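Zestier Foundation News
Thursday, June 4, 2020

Learning a Trade After Forty: A Conversation With Leif Bråten

Leif Bråten spent most of his working life behind the counter of a hardware store before he enrolled in the adult apprenticeship program at the Kulter Institute. He now coordinates the program, and in January he took over responsibility for its evening courses as well. The Foundation spoke with him by telephone about older students, the cost of going back to school, and the changes made this spring.

Mr. Bråten was 43 when he began. He recalls that the decision took a long time and that his family was not fully convinced. "My wife asked me how we would pay the mortgage," he said. "It was a fair question, and I did not have a good answer until the second meeting with the admissions office." He kept his Saturday shifts at the store throughout the first year and attended class on weekday evenings.

The Institute received 1132 applications for the current year and admitted 111 adult apprentices. Mr. Bråten considers the gap between those figures the most serious problem facing the program. Places are limited by the number of employers willing to take on an apprentice, and many employers still prefer applicants who have just left high school.

"They worry that an older person will not take instruction from a younger supervisor," he said. "I have seen that happen, and I will not pretend otherwise. But I have also seen young apprentices leave after one winter."
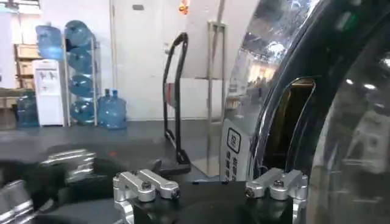

Machined metal mounts and hex bolts.

Asked what adult students find most difficult, Mr. Bråten named mathematics first. Many applicants have not worked with fractions or basic trigonometry in decades, and some are embarrassed to say so. The Institute now offers a refresher course that runs for seven weeks before the regular term. Attendance is voluntary, although Mr. Bråten would like to see it required.

"I sat in that classroom and could not remember how to divide one fraction by another," he said. "The man beside me had run his own trucking business. He could not remember either. We bought a middle school workbook and did the exercises during the break."

Financial support remains uneven. Apprentices placed with Akande, one of the program's longest-standing partner employers, are paid for classroom hours. Those placed with smaller firms generally are not. The Foundation's bridge grant covers tuition and books for up to three terms, and Mr. Bråten said that the application form, which was shortened last year, is still too long for people filling it out after a full shift.

Since the closure of classrooms in the spring, theory lessons have been held online through Tedance. Mr. Bråten described the results as mixed. Attendance has gone up among students with young children, while several of the oldest apprentices have asked to receive printed materials by mail. Shop instruction has been postponed, and no date has been set for its return.

He expects the printed packets to continue after classrooms reopen. "People like to write in the margins," he said. "I still have mine from the first year, coffee stains and all."

Applications for the next intake may be requested from the admissions office by mail or telephone. Applicants are asked to include a record of previous employment.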